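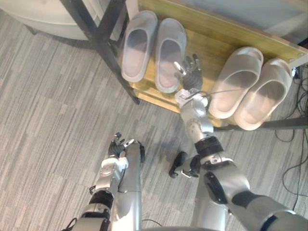 The right hand up at the rack, grey pair and white pair on the board.

Filed under: Work diary, Housekeeping, Robots
Last updated: June 2019

Second week with the arms at Prelcombe. I was on early and had the slipper room to myself for a bit, so I wiped down the shelves and paired up what had come back from the laundry. Then Daranee Srisuk from Ondska came in with her laptop and we started.

For anyone reading who doesn't work at Gastus: every guest gets slippers at the door and leaves them behind at checkout. Somebody has to collect them, check them, match them and put them back on the racks facing the right way. In March that was 3300 pairs across the three houses. It isn't hard work but it is bending work, and most of it lands on whoever has the afternoon shift. My knees know all about it. Valter Cordeiro has done it longer than I have and he wears gardener's pads under his trousers.

My job at the moment is to set out the slippers, stand back, and write down what happens. I have a sheet with a column for picked up, one for dropped, one for crooked. Daranee wants notes in my own words as well. I wrote "too slow" so often in the first week that she asked me to find something else to say, so now I write what I would have done in the same spot. Mostly that I'd use two fingers, one in each slipper, and lift the pair together.

Lower shelves are the ones I care about. If it can take over the low shelf and leave us the top one, I'll be happy. 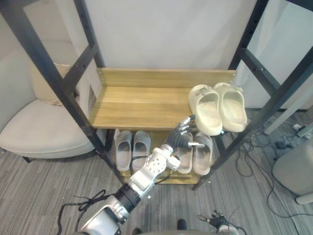 After lunch

Simone Lacerda came by with the new roster. The afternoon shift has been split for the length of the trial, so Valter does rooms until three and then an hour with me on the sheet. He doesn't like it much. He says he was hired to clean and now he is marking papers. I see his point, but he was also the one who noticed that pairs left hanging over the front of a shelf are harder to judge from above, and Daranee changed her setup notes because of it.

There are 12 of us in housekeeping and four have been trained to work near the arms. I'd like it to be everyone. The ones who haven't been in the room have the strangest ideas of what goes on in there, and the ones who have are mainly bored by it.

We spent the last part of the day on beige slides. Cream and pinkish beige are the colours I mix up myself in poor light, so I asked for both on the rack together.

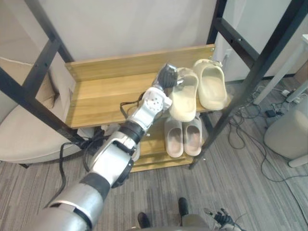

Will the slipper shift be cut if the trial goes well?

Simone's answer was that the hours move to rooms and linen, and that she has this in writing from head office until the end of the contract year. After that she doesn't know.

I've asked for a copy for the staff board. Valter wants one for his own folder too.

Tomorrow I need to bring more blank sheets, find the missing left grey in the large size, and ask Daranee whether the stop button can be moved closer to the door – I had to walk round the chair to reach it.

4 comments | 12 shares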